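拖鞋别再乱放了 Vudari公寓本周起清点门口鞋物

2020年2月22日 本报讯 Vudari公寓从今天开始搞“门口清一清”,头一件事,管拖鞋。楼里住户一共1,383户,物业的通知昨晚才贴出来,不少人早上出门才看到。

通知就一页纸。进门脱下的鞋,当天归位;公共走廊不放鞋架;不穿的拖鞋洗净晾干,送到一楼活动室,统一登记。时间是上午九点到下午五点,中午不休息。

活动由住户Ka-ming Chuang牵头。他说起因很小,去年8月家里老人夜里起来喝水,被地上一只拖鞋绊了一下,人没大事,膝盖青了好几天。“脱鞋的时候谁会看脚下阿,一只朝东一只朝西,灯一关就看不见了。” 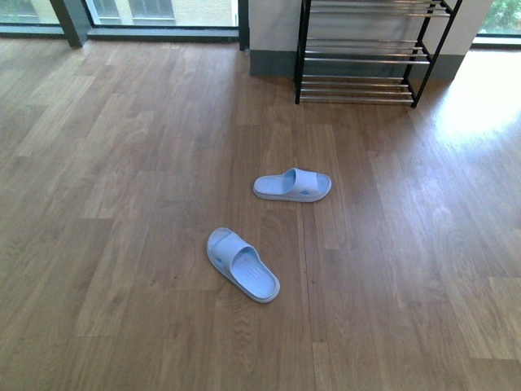
社区生活 · 居家整理

收拾的办法不复杂。两只并拢,鞋头朝外,靠墙。木纹地板颜色深浅交错,晚上光线暗,浅色的鞋还好找,深色的就难说了。物业建议门口留一小块固定位置,铺垫子也行,放矮架也行,别占过道。

一字拖这类厚底的,叠着放容易倒,最好立起来或者平放一层。家里有小孩的,架子放低些,让孩子自己放。

负责登记的Vangelis Konstantinidis说,开门头一个小时就收到41双,大半是凉拖。有的还挺新,有的鞋面蹭脏了,刷一刷还能穿。鞋底磨平的不收,请住户自行处理。

清洗也有讲究。鞋床上有一道道凸起的纹路,灰最爱藏在缝里,光冲水没用,要拿旧牙刷顺着纹路刷。鞋带面(就是脚背上那一条宽的)用软布加一点洗洁精擦,黑印子多擦几遍。

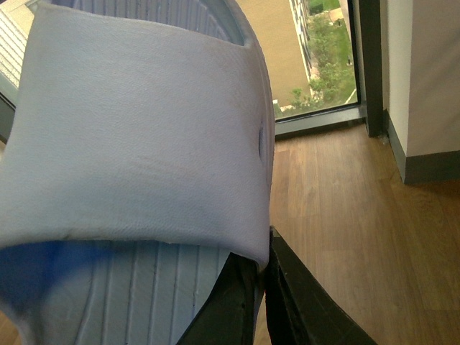 刷完别放太阳底下暴晒,阴凉通风处晾着就好,晒久了容易发硬变形。浅色的更要注意,容易发黄。晾的时候鞋底朝上,水流得快。赶时间的先用干毛巾吸一遍,在放到阳台。

洗好的鞋按尺码分袋,左右脚用皮筋扎在一起,袋口写上尺码。单只的不收,昨天已经有人来问了。

收来的拖鞋由Triantafyllou洗衣店再过一遍,之后送到Boltska街的旧物铺,能用的低价转让,款项拿来给楼道换灯。洗衣店这次免收费用。物业另外备了700个矮鞋架,先到先得,每户限领一个,凭门卡。领完为止,暂时没有补货计划。

登记到下周末截止。Morumer那边的几栋楼也想跟着办,日子还没定,定了会贴在各栋电梯口。行动不便的住户可以打物业前台电话,约人上门取。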